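Home » Features » Home and Rest

The Sheet Drawer: How Households Are Rethinking Bed Linen

For most of the last century, bed linen was bought in sets, stored in quantity and replaced on no particular schedule. A well-supplied household kept enough sheets for every bed and for guests, and it was common for some of them never to be used at all. That practice is changing. Smaller homes have less closet space, and many buyers now own two sets per bed and wash them more often.

The Sunilia Institute for Domestic Textiles has followed the change through its household survey, which drew 877 replies in its latest round. Respondents were asked what they sleep on, how often they wash it and what becomes of it afterward. The answers suggest that people know a good deal about the price of their sheets and rather little about the cloth.
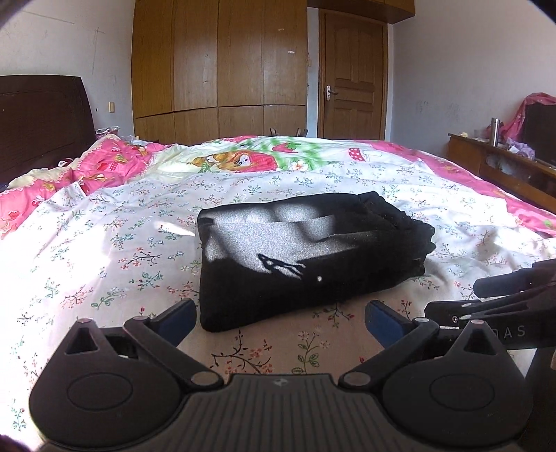 Hanna Kostiuk wrote to the magazine that she had slept on the same percale sheets for 16 years and saw no reason to stop. They had grown softer with each wash, she said, and the only repair they had needed was a new hem. Several other readers sent letters in a similar vein, most of them in favor of plain cotton.

Percale is a plain weave, with one thread passing over and one under. It is crisp when new and tends to feel cool against the skin. Sateen carries several threads over before one goes under, which gives it a smoother face and a heavier drape. Flannel is brushed after weaving to raise the surface. None of the three is superior in every season, and a household in a cold region may reasonably own all of them.

Thread count remains the figure most often printed on the package. It refers to the number of threads in a square inch of cloth, and it can be raised on paper by counting each strand of a plied yarn separately. The length of the fiber and the evenness of the spinning usually have more to do with how long a sheet lasts.
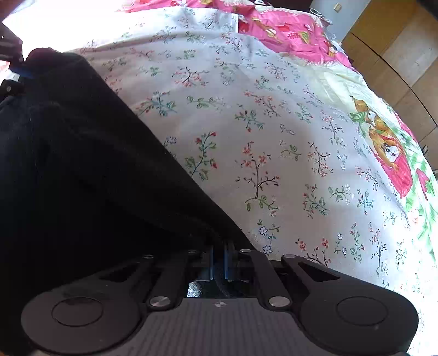

Page last updated: August

Washing practice varies widely. The Institute advises a weekly change in warm months and a full rinse each time, as detergent left in the fibers makes cloth stiff. Sheets should be shaken out before they go into the dryer and removed while the hems are still slightly damp. Line drying is gentler, although strong sun will fade a printed pattern.

At the Halen laundry works, which handles linen for small inns, sheets are inspected under bright light every Saturday. Staff look first at the area below the shoulders, where wear is heaviest.

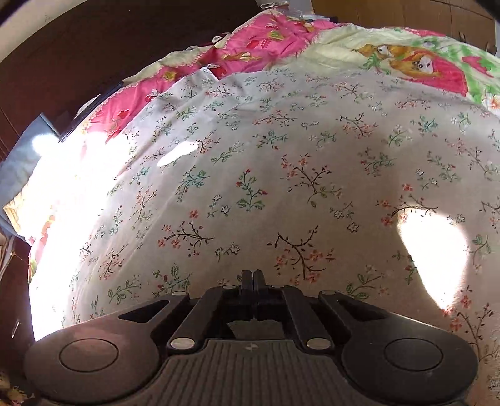 A sheet that has thinned there may still be sound along both sides. The older remedy was to cut it lengthwise down the middle, join the outer edges and hem the new sides. The Degefa Sewing School has returned this method to its evening course, together with the replacement of worn elastic in fitted sheets.

Cloth beyond repair has its uses as well. The Skastik reuse center received more than 4000 pounds of household linen last year, and sorted it for animal shelters, painters and fiber recovery.
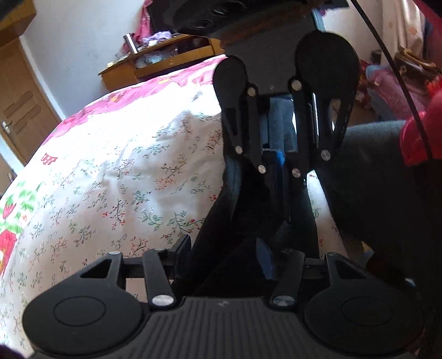 How should spare sheets be stored between uses?

Fold them fully dry and keep them on an open shelf or in a cotton bag, away from direct light. Sealed plastic holds moisture and can cause yellowing along the folds.

The Institute also recommends rotating sets, with freshly washed linen placed at the bottom of the pile. Its leaflet on mending is available at the front desk during opening hours, and by mail on request.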